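Residents' News: Clothing Care and Storage in Fornwood House

The House Office has received a number of enquiries regarding the folding and storage of clothes in shared bedrooms, and the following guidance is issued for the information of all residents. It replaces the notice circulated in September, which dealt only with coats and bedding.

Fornwood House currently has 344 residents, the majority of whom share a room and a single wardrobe. Hanging space is therefore limited, and each resident is entitled to 16 hangers from the linen store. Residents are asked to keep these for shirts, dresses and jackets. Knitwear, T-shirts and sweatshirts should be folded and placed on the shelves or in the drawer beneath the bed.

A bed remains the most convenient surface for folding in most rooms. It should be made first, with the quilt and pillow moved towards the wall, so that finished items may be set down in separate piles. A firm mat laid over the mattress gives a flatter surface and is permitted in all rooms. Dark and light garments are best kept apart at this stage, particularly where new items have not yet been through a first wash.

Hooded tops give more trouble than any other garment, and most of the enquiries concerned them. The fabric is heavy and the hood adds bulk at one end, so that a pile containing several will lean and eventually fall. The House recommends that the top be lifted by the shoulders and shaken out before it is laid down.
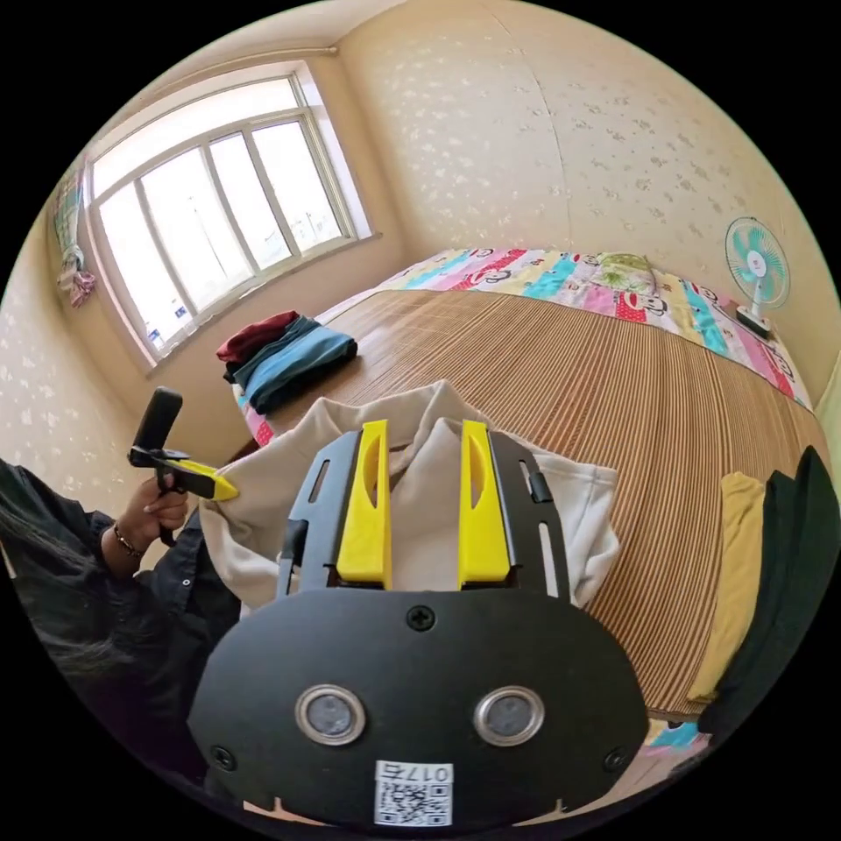

Belmiro Sampaio writes that he has always folded the hood inwards first, before touching the sleeves, and that his shelf has stayed in order ever since he took up the habit. He adds that the cord should be tucked inside the hood, where there is one, and that zips should be closed to the top. He would also like it recorded that the shelves on the upper floors are too shallow for a winter sweatshirt folded in the ordinary way.

The House Office is grateful for these remarks. The shelves in question were supplied by Hukel and are narrower than those on the lower floors. Residents with the shallow type may prefer to roll their heavier garments. The method is as follows. Lay the garment face down and smooth it with the flat of the hand. Bring each sleeve across the back, keeping the cuffs level. Fold the hood down over the sleeves, then fold the sides in to the width of the shelf. Roll from the hem towards the neck, pressing lightly, and place the roll with its loose edge underneath.

Sleeves are the usual cause of an untidy result. If a sleeve has twisted, it should be straightened before the fold is made — pulling at it afterwards will only shift the whole garment. Two people working together will find heavy items considerably easier, one keeping hold of the body of the garment while the other attends to the sleeve.

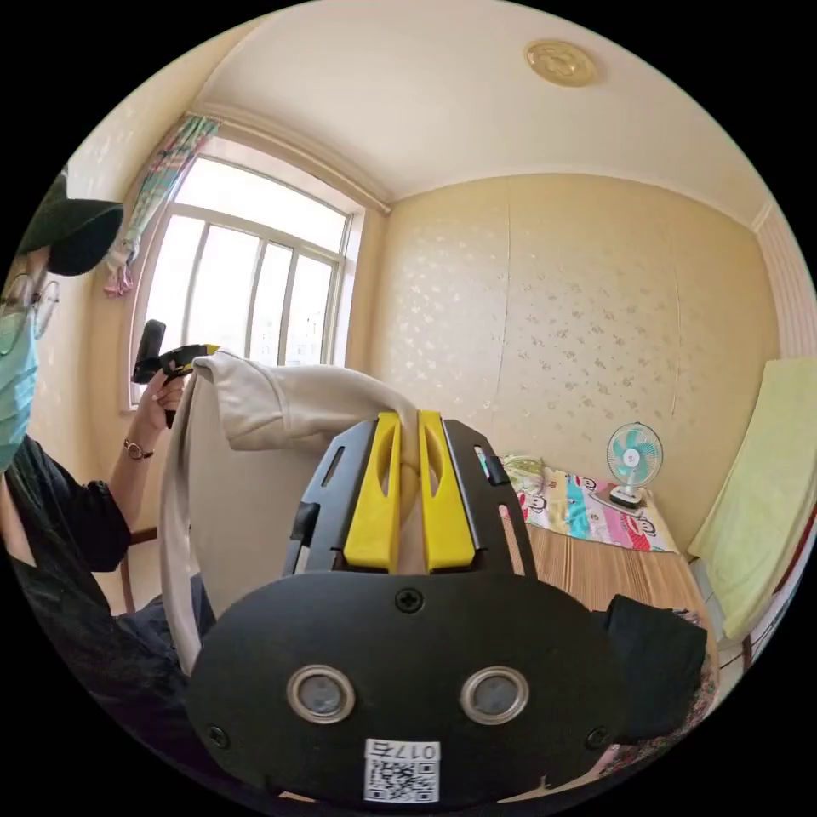
Handling a beige garment in heavy fabric.

Residents are reminded that clothes must be fully dry before they are put away. The drying room is open until 10 p.m. and the airing racks may be reserved at the desk. Items left on the racks overnight will be moved to the shelf by the door, and anything unclaimed at the end of the month will be passed to the linen store.

Storage boxes of the Tarinier pattern, which fit beneath the standard bed, may be borrowed without charge. The House holds 70 of these and nearly all are at present on loan. Residents who no longer require theirs are asked to return them empty, with the lid, and to hand in the numbered slip at the same time. Boxes should not be stacked on top of wardrobes or left in corridors.

A folding session for new residents will be held in Room 408 at 6 p.m. during the first week of next month, led by Nektarios Kouris. Those attending should bring one hooded top and one shirt. Places may be requested at the desk or by a note left in the Stamatopoulos Wing letter box.

Enquiries about shelving repairs should continue to be entered in the maintenance book, giving the room number and the position of the shelf.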